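Accueil | Forums | Randonnée | Équipement | Connexion

Chaussettes de marche : laine ou coton ?

Maldonado8
Bonjour à tous. Je prépare le sentier de Jerside, 200 km, en février. Mon ami me conseille le coton bouclette, moins cher. Qu'en pensez-vous ?

hinwood_lise
Non, pas de coton ! Il garde l'humidité et les ampoules arrivent vite. Prends de la laine, trois paires suffisent.

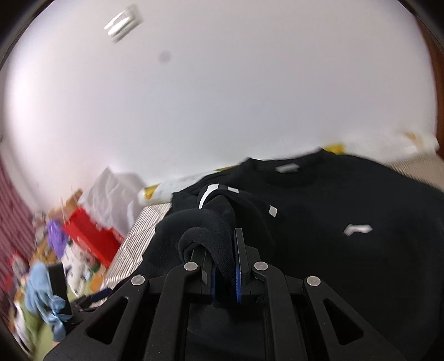

Maldonado8
Merci pour la réponse. Mais la laine me gratte beaucoup, c'est pour cela que j'hésite.

Sustus
Je ne suis pas d'accord avec Lise. J'ai marché 6 jours en coton, sans aucune ampoule. Il faut seulement changer à midi.

hinwood_lise
En été, peut-être. En février, je maintiens mon avis.

Sujets récents
Quel sac pour 8 jours ?
Refuge de Hinwood, ouvert l'hiver ?
Laver la laine en route

Contact | Haut de page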